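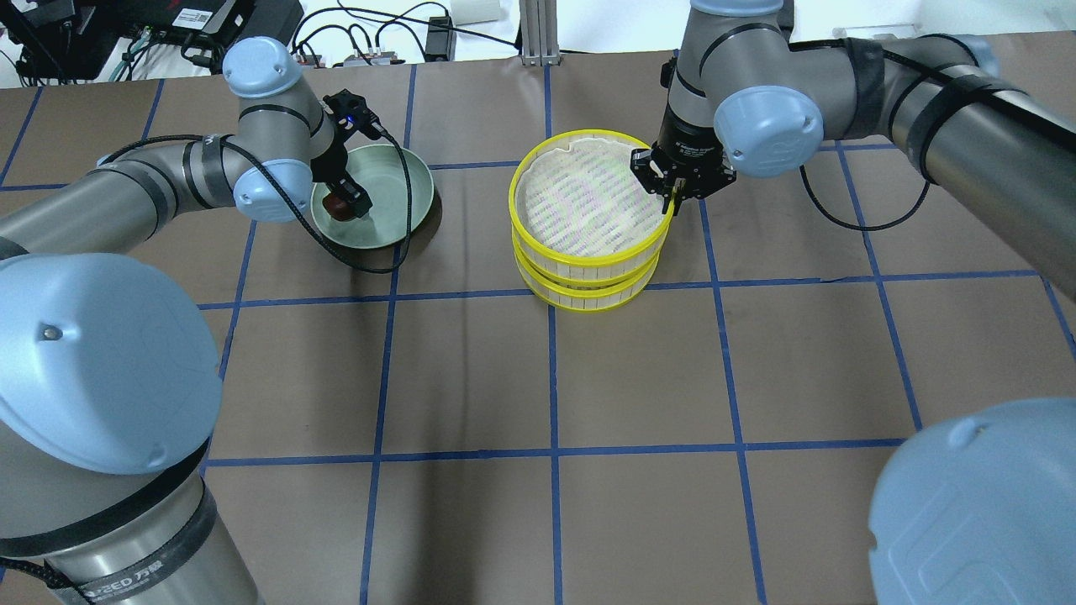
Gripper and bowl on a table marked out in blue tape.

Tea, toast and telly fame with Nandini Palaniappan

I'm eleven minutes early and she's already there, which throws me completely. I'd planned to be sitting at the good table by the window in Kerekes, looking like the sort of person who interviews actresses all the time, and instead I come through the door backwards, fighting my umbrella, and hear someone say, "Is that you? I got you a teacake, I hope that's all right."

It's more than all right. I've watched Nandini Palaniappan in Trevmont since the very first episode, when she got off the ferry with one suitcase and slapped the harbourmaster. My mum and I still ring each other in the advert break. When she was written out in January (over a cliff, in a wedding dress, at night!) Mum didn't speak for a good ten minutes and then said she was never paying her licence fee again.

"Your mum and everybody else's," Nandini says. "I got 3,000 letters. Proper ones, with stamps. A woman sent me a life jacket."

She did 117 episodes in all and she's quite matter-of-fact about leaving. The producers wanted another two years, she wanted to sleep past half four in the morning, and they had a nice lunch and sorted it out. I push a bit, because I've read the same stories you have about rows on set and a certain co-star's dressing room, and she laughs so much she has to put her cup down.

"We fell out over a fan heater. That's it, that's the feud. He's coming to mine for his tea next week." 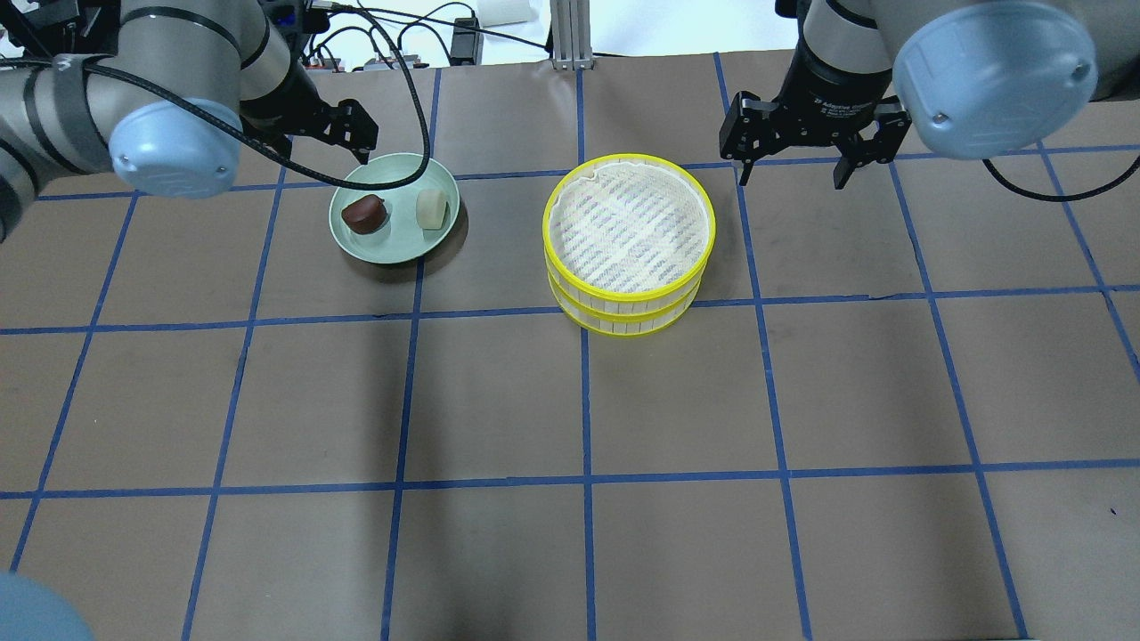
Robot arms reach in from either side of the table, with a plate between them.

So what does she do now? Well, Larkier, for a start. It's a six-part comedy about two sisters who inherit a failing dance school, and she plays the one who can't dance. I've seen the first two and I laughed out loud on a train, to the annoyance of a man with a laptop. It's such a change from all that staring out to sea. She falls off things. She has a terrible fringe, which she insists was her own idea, and there's a scene with a hired minibus that I'm not allowed to tell you about but which took them four nights to film.

She'd never done comedy before and says she was sick with nerves at the read-through. The director had seen 800 people for the part, or so her agent told her in the car park, two minutes before she went in. "Why would you say that to a person? I've never wanted to go home so much in my life." 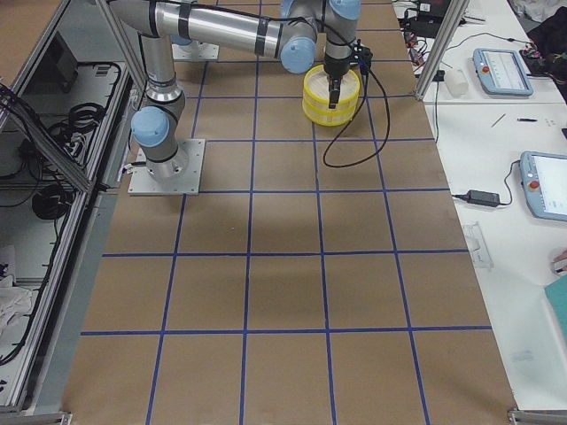

She grew up over her parents' dry cleaner's, the middle one of five, and the only one who didn't go into something sensible. Her dad kept a list of her jobs on the back of the shop door, with what she'd been paid for each. The first was a play in a church hall and the figure next to it was nought. The second was an advert for Driltison gravy, which came to 400 pounds, and he underlined it twice. She still gets shouted at about gravy, mostly by men in vans.

I ask whether the list is still there. It is, though it's moved to the kitchen since the shop was sold, and he's stopped putting the money down now because she asked him to. Her aunties were reading it.

We get on to being recognised. She doesn't mind it in shops. She does mind it at the swimming baths, where a lady once followed her into the slow lane to ask if she was really dead. And she's had to give up buses, a bit sadly, as she used to learn her lines on the top deck and people would join in.
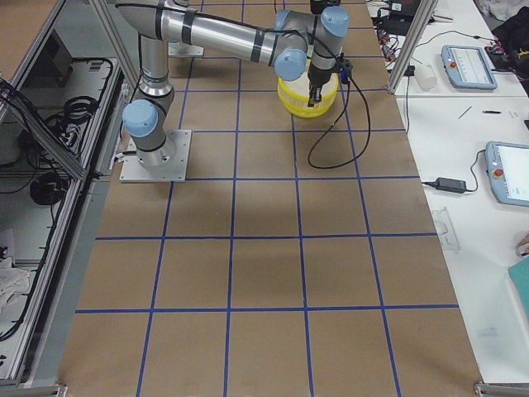

There's a boyfriend, by the way. I wasn't going to ask, then she brought him up herself while we were talking about wallpaper. He fits kitchens, they met through her brother, and he has never seen a single episode of anything she's been in. He tried Larkier the other night and fell asleep before the titles had finished. She filmed him snoring and sent it to the whole cast.

By now the teacakes are long gone and we've moved on to sharing a slice of lemon drizzle, with two forks. I've got one question left on my list, and it's Mum's, so I have to ask it. We never saw a body, did we? At the bottom of that cliff?

Nandini looks at the ceiling for a while. Then she asks the waitress for the bill.

Larkier starts next month.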